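Yesenia Quezada lleva el taller de Astia, donde se reacondicionan ordenadores de oficina para revenderlos. El año pasado salieron 2,336 equipos. Cuando le pregunto si una máquina puede hacer ya ese trabajo, tarda en contestar.

«Algunas partes sí. Coger un disco de una bandeja y llevarlo al chasis, si la bandeja está siempre en el mismo sitio, eso se puede. Lo difícil viene con la memoria. Hay que alinear el módulo, apretar y notar que ha entrado. Yo lo noto en el pulgar».

Un técnico con práctica, dice, cambia memoria y disco en 16 minutos, contando los tornillos.

El brazo, la torre tumbada y la bandeja de piezas: 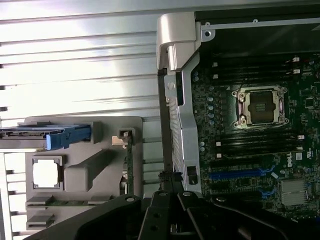
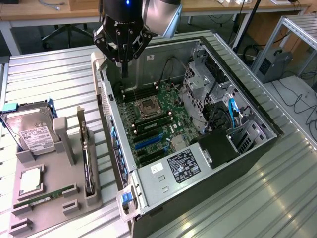
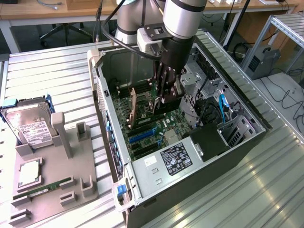 Siiri Rozīte, que programa las pruebas en Luik, es algo más optimista, aunque no promete fechas. «La gente pregunta cuándo va a montar un PC entero. Yo pregunto cuántas veces seguidas acierta con la misma ranura. Con 30 intentos no sabes nada. Con 3,000 empiezas a hablar».

Los cables son su otro problema. Se mueven, tapan los conectores y en cada equipo van por un lado distinto. «Un soporte de plástico no cambia de forma. Un cable sí».

Quezada no cree que vaya a perder gente en el taller. Le gustaría quitarles la parte repetitiva, sobre todo los pedidos grandes de un mismo modelo. Para lo demás, de momento, sigue contratando. En junio entran dos personas nuevas.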